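3.2 Collecting the folding demonstrations

All demonstrations of the cloth task were recorded at our Meluldale site with hand-held grippers, one in each hand, and with no robot present. We had first tried remote control through the Visau interface, which let an operator drive both arms from a desk. Operators described the experience as folding laundry by mail. After 39 recorded attempts we kept the interface for the rigid-object tasks and gave people the grippers to hold.

Each episode starts from a disordered cloth. The instruction sheet asked demonstrators to "drop the cloth naturally," a phrase that proved open to interpretation. Several people arranged their mess with great care, and one set of early episodes begins with what is plainly a cloth folded in half and then lightly insulted. We rewrote the sheet in April and discarded the affected episodes, leaving 1,377 for training and 300 for evaluation.
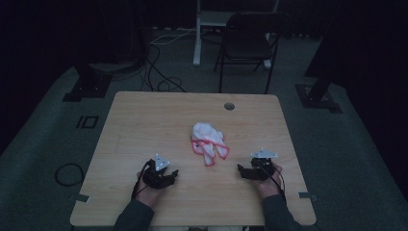

Figure 4. Bimanual cloth task. A demonstrator holds one gripper in each hand, with the bunched cloth between them. The white plates on top of the grippers carry the tracking markers.

Gripper poses are estimated from the marker plates and resampled to a common clock before training. Cloth work is hard on this arrangement. People lean in to inspect a corner, turn their wrists, and hide a plate at the very moment a fold becomes interesting. Short gaps are interpolated; any episode in which either plate is lost for more than 18 consecutive samples is dropped. This rule falls most heavily on our fastest folders, who took the news poorly.

We did not correct for style. Some demonstrators fold toward themselves, some fold away, and a few smooth the cloth between every step as if guests were expected. The Pillay baseline, trained on the same episodes, averages these habits into a hesitant motion over the middle of the table. Nerkano conditions on the first contact point and commits to one side, including on occasions when it should not have. Section 5.1 reports both kinds of failure separately.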